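# Open Day FAQ: Two-Arm Cable Handling, Jonness Lab

**When is it?**
September. Doors open at 9:30 a.m. The last demonstration starts at 4 p.m.

**Do I need to register?**
Yes. The hall is limited to 60 visitors at a time. Register under your own name and bring ID to the front desk.

**How long is one demonstration?**
13 minutes, followed by questions. Apostolos Xenos runs the morning sessions and takes the technical questions.

**Are the arms running on their own?**
In the first half, no. An operator moves them by remote control. In the second half they run a policy trained on 191 recorded runs. The operator keeps a hand on the stop button throughout.

**What is the task?**
Separating tangled cables on a tabletop. Cables bend and slide when touched, so their position cannot be planned in advance the way it can for a rigid part.
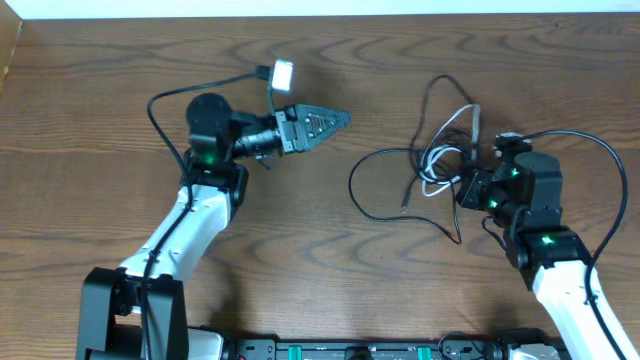

*Cable task: both arms over the table, with black and white cables tangled between them.*

**Where are the cameras?**
There is a small one on the wrist of the right arm. A fixed camera covers the workspace. Both views are shown on the hall monitor.

**Can I touch the equipment?**
No. Stay behind the yellow floor line while the arms have power.

**May I take pictures?**
Yes, without flash.

**Is parking available?**
Use Lot C. Enter from the Triantafyllou building side and follow the signs to Room 108.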